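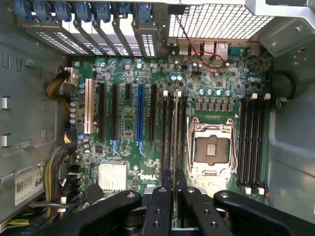 November, Prolstead trial unit, second session

Setup: Dell tower on its side on the bench, cover off, CPU socket empty. Jutness gripper on the arm with the stock black fingers. Wrist camera on. Firmware as shipped from Prolstead, nothing tuned yet.

Aim for today was reach and clearance only. The brochure claims the kit will do board-level teardown in a full tower without a custom finger set, and I want that checked before Femstead pays for the licence.

Notes:

- Fingers get down between the side wall and the drive bay with room to spare. The wiring on the left side is the bigger worry. Tie it back before the next run.
- Wrist view is a bit washed out but good enough to tell the blue slot from the black ones. The gripper itself hides the bottom of the board, so anything down there has to be approached from another angle.
- Approach speed set to 10 per cent. Leave it there.
- Force limit reads 2000 in the menu with no unit. Manual doesn't give one either. Rostislav Baláž is asking Tzanetos, who sold us the trial.
- Teach pendant froze 2 times, both on saving a waypoint. Restart cleared it.

Not tried yet: pulling memory, blue slot clips, unplugging the white power connector. Memory first - the latches are the part I trust least with these fingertips.

Trial licence runs out at the end of the month. Ask for an extension if the unit question drags on.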